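Nellus pauses two-arm sorting cell at Grellstead after gripper fault

GRELLSTEAD, October - Nellus has stopped work on its two-arm sorting cell at the Plinwood site after a gripper opened without being told to and dropped a part outside the table. No injuries. Cell was locked out within four minutes and stays that way until the review is done.

The fault came up on the morning run, 29 cycles in. Early checks point to a stale command left in the buffer when the arms hand over - the controller read it as new. Same software runs in 13 other cells, all of them now on reduced speed as a precaution.

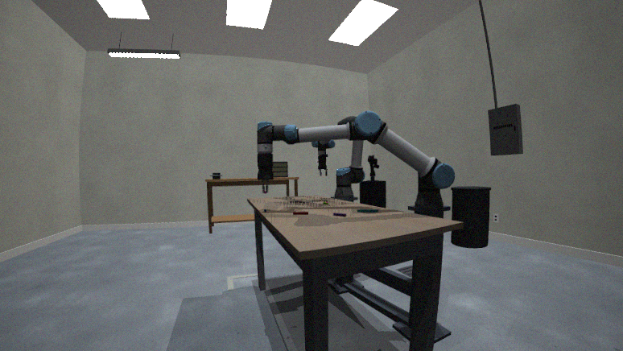
Is the public or any customer order at risk?

Customer orders are being filled by hand from the Todorova warehouse and no site open to visitors uses this software. Some deliveries may run a day or two behind, customers affected will get a call.

"We'd sooner lose the week than guess at it," said Hanne Pelkonen, operations manager. "The arm did what it was told, just by an old message. That's on us to fix."

Safety lead Drita Babić is heading the review. Every handover sequence is being replayed in simulation first, then on the floor behind closed gates. 35 clean runs in a row needed befor the cell goes back to normal speed. Findings will be shared with staff and the saftey regulator.

Media contact: Nazar Hladun, Nellus communications office, Grellstead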